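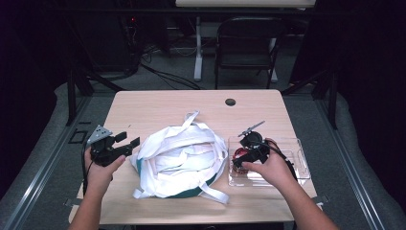
A cloth bag is a bag made mainly from woven or knitted textile, used for carrying goods by hand, on the shoulder or on the back. It is one of the oldest kinds of container which people still use in daily life. The word covers many forms, from the flat shopping bag with two handles to the drawstring sack, the flour bag and the shoulder bag with long straps. The body is often left white or in the natural colour of the fibre, and the bottom may be a separate panel in a darker colour, as on the white bag with loose white straps and a dark green bottom panel shown here. A cloth bag normally has no stiff frame, and when it is empty it falls together on the table and can be folded.

Terms

In English the names of cloth bags are not used in a strict way. "Tote bag" is usually an open bag with two parallel handles. "Sack" is used for a larger bag without handles, closed by tying or sewing. "Pouch" is a small bag, and "satchel" was first a small bag for books or money, later also one of leather. "Carrier bag" is said in Britain of shopping bags from any material, including paper and plastic. In the textile trade the expression "made-up bag" means only that the cloth has been cut and sewn, and it says nothing about the form.

History

Textile does not keep well in the ground, and for this reason early cloth bags are known more from pictures and written lists than from finds. Bags of linen, wool and goat hair were used for grain, seed and wages in many parts of the ancient world. In dry or very cold places some pieces have been preserved, mostly small bags closed by a cord.

In medieval Europe both men and women carried a small bag on the belt. Clothes had few pockets, and the bag held coins, keys, needles or a rosary. Large sacks were an article of trade in themselves. A miller or a merchant had his own marks painted on them, and the empty sacks were expected back.

With the mechanical looms of the nineteenth century, cotton sacks became cheap. Flour, sugar, salt and animal feed were sold in them, and in many households the empty sack was washed, opened along the seam and made into towels, pillow covers or children's clothing. Some mills printed their sacks with flowers so that the cloth would be more attractive for this second use. Paper sacks and later woven plastic took over most of this trade in the twentieth century.

The port town of Skarkton is an example of a place which lived for a long time from sack making. The work was divided between the weaving sheds by the river and the sewing rooms in the upper town, where the sacks were hemmed and counted into bales. A bale of the common coal sack held 200 pieces. When the mills began to buy paper, the sewing rooms turned to laundry bags and kit bags, and the last of them, the Garnia works, was closed after a fire in the dye house. The building is now a school of music.

The cloth shopping bag came back into general use when shops in many countries started to take money for plastic bags, or stopped giving them. It also became a carrier of messages. Bookshops, museums, political parties and festivals give or sell bags with their name on them.

Materials

Cotton is the most used fibre. The cloth is most often a plain weave, in which each weft thread goes over one warp thread and under the next. Light plain cotton is called calico in British usage, and heavier qualities are called canvas or duck. Twill, with its diagonal lines, is softer than canvas of the same weight and hangs better, but loose threads are pulled out of it more easily.

Linen is stronger than cotton and dries quicker, but it creases sharply and costs more. Jute is coarse and cheap. It loses strength when it stays damp, and jute bags for shopping often have a thin layer of plastic on the inside. Hemp has similar uses to linen and is common for ropes and handles. Wool is rare in bags today, except in regional forms such as the striped shoulder bags of mountain districts. Polyester and nylon bags are thin and light and can be folded to the size of a fist. Whether they should be called cloth bags is a matter of habit, and some authors keep the name for natural fibres only.

The weight of the cloth is given in grams per square metre. A bag of light calico is suitable for bread and vegetables. For bottles or books a heavier canvas is preferred.

Construction

The simplest bag is a long rectangle folded once and sewn at both sides, so that there is no seam at the bottom, where the load is greatest. The top edge is turned two times and hemmed. A bag made in this way is flat and does not stand.

To give the bag depth, the corners at the bottom are sewn across, or a strip called a gusset is put between the front and the back. A third method is to sew in a separate bottom panel. This panel takes most of the dirt and wear, and is often of thicker or darker cloth than the body. In good work it is double, and the seam is covered with tape.

Handles are made from folded strips of the same cloth or from woven webbing. They are fixed by a square of stitching with a cross inside it, which divides the pull over a larger area. The handle seam is the part which fails first in most bags, and after it the bottom corners. Straps for the shoulder may be fixed at both ends, tied in a knot, or passed through a slider to change their length. On drawstring bags a cord runs through a channel at the top. If two cords are used and come out at opposite sides, the bag closes evenly when both are pulled.

The Venell pattern, named after a district and not after a maker, has one short handle and one long one. The long handle is drawn through the short one to close the bag. It was made for market women, who wanted one hand free, and is still sold in the district in red and in undyed linen. The workshop Urbonaitė makes a related form with a flat base 10 centimetres deep and a pocket on the inner side.

Washing and care

Undyed cotton bags usually shrink at the first wash, and more in the length than in the width. Makers who want to avoid this wash the cloth before cutting. Dark bottom panels and printed motifs can give off colour, and such bags are washed cold and separately from white clothes. Straps should be tied together loosely before the machine is started, otherwise they turn around other pieces. Bags with a stiff insert of card in the base must have it removed. Ironing while the cloth is slightly damp brings a canvas bag back to its form, though many owners do not iron bags at all.

Bags used for raw meat or for vegetables with soil should be washed often, and kept apart from bags for bread.

Environmental questions

A cloth bag needs much more material and energy to make than a thin plastic one, and cotton growing needs a lot of water in dry regions. The advantage depends on how many times the bag is used. Published results differ strongly, according to which effects are counted and what happens with the bag at the end of its life. The recycling of old cotton bags is made difficult by printing inks and by polyester sewing thread, which has to be separated from the cotton. Torn bags are used as cleaning cloths, as filling for cushions, or as patches for other bags.

Collections

The town museum of Skarkton keeps 304 sacks and bags, among them flour sacks with printed flowers and a set of sample handles from the Garnia works. Almost all of them are in storage. A small selection is shown in July, when the museum opens its upper floor.

See also

Basket
Canvas
Drawstring
Flour sack
Webbing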